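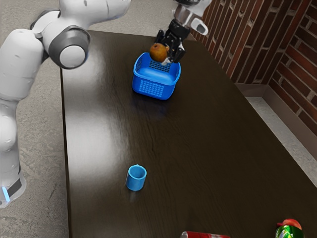 Student robot club at Clikholm opens its virtual workbench to visitors

Clikholm, November - We're a student robotics club, and on Tuesday evening we're letting everyone in to see what we've been up to all term! Our project is called Brotent. It's a simulated robot arm at a simulated table, and the job we've given it is tidying up: pick a thing up, carry it over, put it in the basket.

I write most of the club's news, so I get to brag a bit. There are 39 of us now, split into seven teams, and each team writes its own control program. We've set 300 tidying tasks so far, and we'd love to reach 2,000 before the summer (ambitious, I know, but the younger members are very keen).

Lately we've been busy with light and shadow. A glossy table is hard work for a program that has to find things by looking, so we spend a lot of time on close views of the wood.

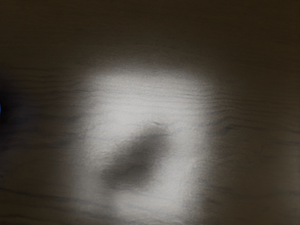 Light and a soft shadow on the simulated tabletop in Brotent.

Van Wijk is paying for our computers this year and Grernix has lent us a meeting room - thank you both, we'd be stuck without you.

Doors open at 6 pm and it's free. Come and have a go at steering the arm yourself, no experience needed. Reporters are welcome too, just ask for the club at the front desk.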